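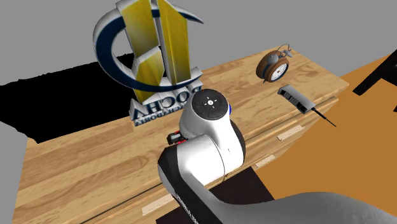 Fig. 3. Simulated arm over the dresser top, with logo sculpture, alarm clock and handheld device.

Unit 3. Front-desk handling and the people who used to do it
Notes: Suryani Hartono

3.1 Task
The Laseo study concerns reception work at the Troltdale office: clearing surfaces, returning access and payment cards, putting small items back in their places. Before the change, 2 clerks shared this work with visitor check-in. Handling was never listed in either job description. It was done between other duties and did not appear in the time records.

All trials in this unit were run in simulation. Results should be read as statements about task structure. They do not give cycle times for a real desk.

3.2 Thin objects
A flat card on a hard surface is a difficult pick for a two-finger gripper. The fingers need an edge to close on, and the clearance under a card is close to zero. The approach height must therefore be set with care, and nearby fixed objects limit the angles available to the wrist.

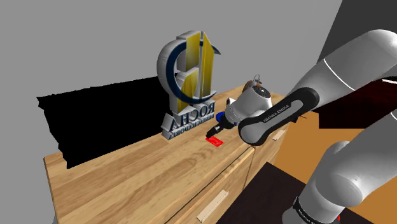

A clerk solves the same problem by sliding the card to the table edge, usually without noticing. Mandagi calls this unrecorded skill. When the task was specified for automation, the slide had to be written out as a separate step, and the clerks were interviewed a second time to obtain it.

3.3 Changes in the job
Of 431 logged requests in March, 35 were returned to a clerk. The clerk's part moved from handling to exceptions: deciding where an unknown item belongs, and answering for a card that has gone to the wrong person. Responsibility stayed with the clerk while the amount of direct contact fell. Staff at Fondesum reported the same shift.

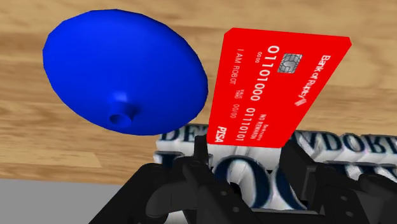 Course Handouts, Issue 2, p. 35

Once a card is held upright between the fingers, the printed side may be available for reading. Whether the system should read it is a policy question. Staff should be consulted before the function is enabled.

Reading for next session: Mandagi, chapter 2. Bring a written task list for one job you have held, including steps that were never written down.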